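Open day at Trundale, Otcombe
Posted 29th December

We went over to Otcombe in October to see the robot training rooms at Trundale.
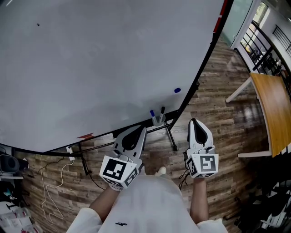

The visit ran for two hours and most of it was spent upstairs, where people work with a pair of hand-held grippers to record everyday jobs. Ours was wiping and tidying a whiteboard. Each job is repeated 200 times before they move on to the next one.

Visitors could have a go after the talk. The grippers were heavier than I expected and my wrists ached by the end of my turn. Tea was in the Galindo room, with a short film about the Demmont warehouse. Parking is behind the building and costs £7. The next open day has 24 places, booked through the Trundale office.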